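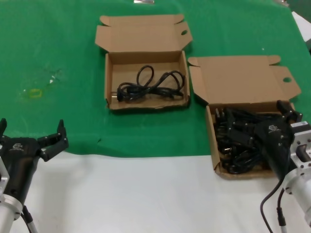

A cord in its box on the green cloth.

Caring for Pearls at Home — Cleaning, Storing and Restringing

Pearls are the easiest jewelry in the house to look after, once you stop treating them like the rest of it! I grew up in Miyazaki with a grandmother who wore hers to the fish counter, and they still glow. Mine are a strand of 39 that she gave me, plus far too many odd earrings, and these are the tips I pass along whenever someone hands me a dull necklace and asks what went wrong.

Everyday cleaning

Wipe them after every wearing. A soft cloth, barely damp, then a dry one. Go pearl by pearl and turn each one a little as you wipe, so the part that sat against your neck gets cleaned too (that side always goes dull first). It takes as long as the kettle.

Put pearls on last, after perfume, hair spray and lotion, and take them off first. Perfume is slightly acidic and pearls are mostly calcium carbonate, so the two should never meet. Lemon juice, vinegar and chlorine are off the list as well.

Never use:
Ultrasonic cleaners
Steam
Toothpaste or baking soda
Silver dip
Paper towels, which can scratch

For a really grimy strand, mix one drop of mild dish soap into 300 ml of lukewarm water. Dip a corner of the cloth, wring it hard, wipe, then wipe again with plain water. Don't soak the strand. Silk thread swells and stretches when it gets wet, and grit creeps into the drill holes. Lay it flat on a towel overnight, and please don't hang it up to dry.

Storing

Flat, always. A strand on a hook looks lovely and slowly gets longer. I keep mine in a shallow drawer in a soft cotton pouch from Potik, well away from anything with a clasp or a cut stone, because even a small garnet ring will mark a pearl.

Plastic bags are a bad idea. Pearls hold a trace of moisture and can dry out when they are sealed up for years, so let the air get to them. Bank boxes are hard on them for the same reason. If yours have to live in one, take them out and wear them for an afternoon now and then.

February is my worst month, with the heating on all day. I move the drawer things to the cool side of the bedroom and that seems to be plenty.

For odd earrings I use the little divided trays from Stikitz, lined with felt. Cut the felt slightly large and it stays put without glue.

Checking the thread

Hold the strand by both ends and let it sag. If you can see thread between the pearls and the knots, it has stretched. Gray or fuzzy thread means it is due. I restring anything I wear often every 2 years, sooner if it's a summer favorite.

Restringing for beginners

You can do this yourself, and it's such a satisfying evening! Kenta Minami taught me at the Plallholm bead circle, where we practiced on glass beads first. He made us tie 156 knots before anyone touched a real pearl, and by the end my fingers knew what to do without me.

Before you cut anything, lay the strand in a grooved bead board and take a picture of the order. Graduated strands are a misery to re-sort by eye.

Use silk for a classic drape, doubled if the holes allow it. Stretch it first by hanging something light from the end overnight. A size chart is a starting point only — the thread should fill the hole snugly and still slide.

Tie an overhand knot after each pearl, slip a blunt needle or an awl into the loop, and walk the knot down until it sits tight against the pearl before you pull the needle out. Tight knots keep the pearls from rubbing, and if the strand ever snaps you lose one pearl instead of the lot.

Finish each end with French wire at the clasp. It looks neat and stops the silk from wearing through on the metal.

A few extras

Real or not? Rub two together very gently. Real and cultured pearls feel faintly gritty, imitation ones feel slick. Wipe them afterward.

Imitation pearls get the same care, with even less water. The coating lifts around the holes first.

Freshwater pearls in odd shapes trap lotion in the dimples. A soft makeup brush, completely dry, gets right in there.

Clasps can be polished, but slide a bit of card between the clasp and the first pearl so the polish stays on the metal.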